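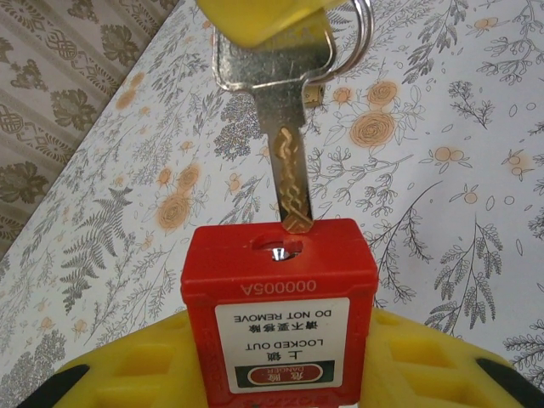
Stomstead opened its automation lab to outside maintenance people on 10/5/21, and I went along with Osvaldo Dantas from our safety group. We signed in at the gate, got visitor badges and were taken up to the second floor.

The morning was given over to a fault the lab had in June. Veronika Sárközi, who runs the two-arm cells, told it without dressing it up. A pair of arms was working through a lockout exercise: hold the padlock, bring the key to the keyhole, turn it. On one run the key went in at a slight angle and jammed. The software read the rising force as normal contact and kept pushing. A technician reached in to free the key while the arms were still powered. The left arm let go, swung back and caught him on the wrist. He had a bruise and went home early.

The stop button worked when he got to it. It was on the far side of the bench, 800 mm from where he was standing.

Sárközi listed what they changed. The force limit on insertion is lower now. A jam ends the run, and the arms stay where they are until somebody cuts the power at the wall. Each cell has 2 stop buttons. Anyone putting a hand inside hangs a lock and tag on the supply first, the same as we do on our presses.

We then watched a cell for most of an hour.
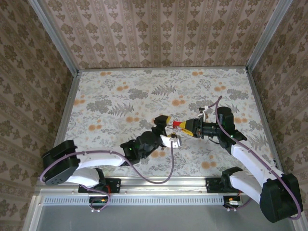 The two-arm cell at Stomstead, with the grippers meeting over the work floor.

Osvaldo asked about the green lights on the arms, and whether green meant safe to touch. Sárközi said no, and that new staff get this wrong often enough that it is now in the first day's training.

Man-sik Shin from Maddale wanted to know why there was no light curtain. One is on order. Until it comes they are relying on the lockout rule, and he thought that was thin. I agree with him.

Lunch was sandwiches in the canteen. The afternoon session on bearings ran 4 slides over my patience, and we left at three. Copies of the June incident report can be requested from the Stomstead front office.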